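Home Kitchen Planning, Evening Section
Handout for Session 4: Counters, Reach and the Places Where You Stand
Instructor: Esperanza Cifuentes

Welcome back, everyone. Last time we got through sinks and drains and then ran out of evening before we could talk about the thing most of you signed up for, so tonight is counters from start to finish. Please bring the sketch of your own kitchen again, even if it's on the back of an envelope (Julián, yours was lovely, keep the envelope).

1. Start with what you do, then draw

Before you pick a stone or a color, write down everything you do on your counter in an ordinary week. I mean the dull things too, like opening mail, packing lunches, and setting down the groceries while you look for your keys. When I did this for my own house on Ornen Street I found that I rolled out dough perhaps twice a year and sorted mail every single day, and I had planned the whole room around the dough. Keep the list. We'll come back to it in section 4.

2. Height

Most stock cabinets give you a counter 36 inches off the floor, and that suits a good many people and annoys the rest. Stand up straight, bend your elbows, and have somebody measure from the floor to your elbow. A comfortable chopping height is usually a few inches below that. Kneading wants to be lower still, so that you can lean into it. If two people of very different heights share the cooking, you might think about one lower stretch, or a thick board that lives on the counter for the taller cook.

3. Landing space

This is my name for the clear bit beside anything hot, wet or heavy. You want some on at least one side of the stove, some by the refrigerator on the side where the door opens, and some by the oven. People forget the oven! Then they're standing there with a roasting pan and no place to put it. Mark your landing spaces on the sketch with a pencil, and don't let a toaster move into them.

4. Materials

Marble: beautiful and cool to the touch, good for pastry. It etches if lemon juice or vinegar sits on it, and sealing it won't stop that. Some people love the marks after a few years and some people never forgive them, and you should decide which kind you are before you pay.

Granite: harder, and fussier to match between slabs. Go and see the actual slab. The sample chip will not show you how the pattern runs over a long piece.

Laminate: far better than it used to be, easy on the wallet, and not fond of hot pans.

Wood: warm and repairable. It needs oil and a bit of attention near the sink.

Now take out your list from section 1 and put a letter beside each job for the material that would suit it best. You may well end up with two materials, and that's perfectly all right.

5. Homework for next week

Read the chapter on cabinets in the Drusard reader. Price one counter in two different materials, edges and cutouts included. In the Braravthorpe kitchen we looked at in class, the sink cutout alone came to $300, and the owners hadn't planned for it. Bring your numbers along with your sketch, and if you get stuck, stay a few minutes after class and we'll work on it together.

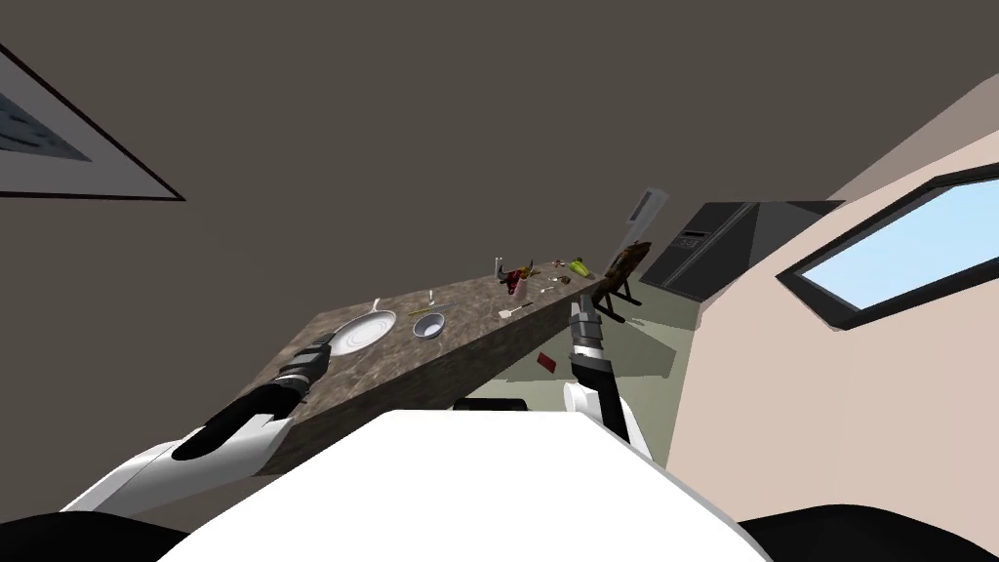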